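Caring for a butcher-block board and cleaning toy blocks

A board made of glued maple strips will last for many years if it is oiled now and then and kept out of the sink. The same goes for most small toy blocks that end up being used on top of it. This page covers both, as the blocks are usually what leaves the marks.

What you need

A soft cloth and a second one for drying
Washing-up liquid
A plastic scraper
400 grit sandpaper and a flat sanding block
Food-safe mineral oil (we use the Havus one, but any plain mineral oil will do)
A screwdriver or hex key, if your board is fixed down

Set aside an evening for the work and leave the oil to soak in overnight.

Step 1: Clear and loosen the board

Take everything off the board and put it in a bowl. Check the surface beside it too, as small blocks tend to wander.

If the board is held down with bolts, undo them and lift it away. Grit collects underneath and will scratch whatever the board rests on. A perforated top also needs a going over with the vacuum cleaner, using the brush head. Don't wipe crumbs towards the holes.

Keep the bolts together in a jar lid. Put them back finger-tight at first when you refit the board, then give each one a small turn at a time. Wood moves a little with the seasons, and a board clamped down too hard in February may bow by summer.

Step 2: Wash the board

Wring the cloth out well in warm water with a drop of washing-up liquid. Wipe along the strips, then rinse the cloth and wipe again. Do both faces and all four edges. Washing only the top makes the board cup.

Dry it straight away and stand it on its edge for a few hours with air on both sides. Keep it away from radiators.

Wax crayon comes off with the plastic scraper. Felt-tip is harder and normally needs sanding.

Step 3: Sand lightly

Skip this if the surface still feels smooth. Otherwise, wrap the 400 grit paper round the sanding block and work along the strips with light pressure. Never go across them. The end grain takes a few more strokes than the rest and should feel like smooth card when it is done.

Strips of a darker colour are part of the wood and will not sand out. Don't try – you will only wear a hollow in the board. On a pale board like this one, the honey-toned bands run the same way as the other strips, whereas a stain will usually cross the joints and have an uneven edge.
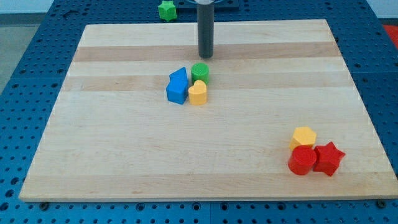
Step 4: Oil it

Pour a small pool of oil in the middle and spread it with a dry cloth until the whole face has an even sheen. Turn the board over and do the other side, then the edges. End grain drinks more, so go back to it after ten minutes.

Leave the board overnight and buff off whatever is left. If it feels tacky, buff it again with a clean cloth.

Step 5: Clean the blocks

Plastic blocks can be washed in warm soapy water. Use an old toothbrush for textured faces and the inner corners of star shapes. Wooden ones should only be wiped with a damp cloth and dried at once.

Let everything dry fully before it goes back on the board. A wet block left standing overnight can leave a ring.

How often

Wipe the board after use. Oil it every couple of months, or when a drop of water no longer beads on the surface.

Last updated 18/01/2025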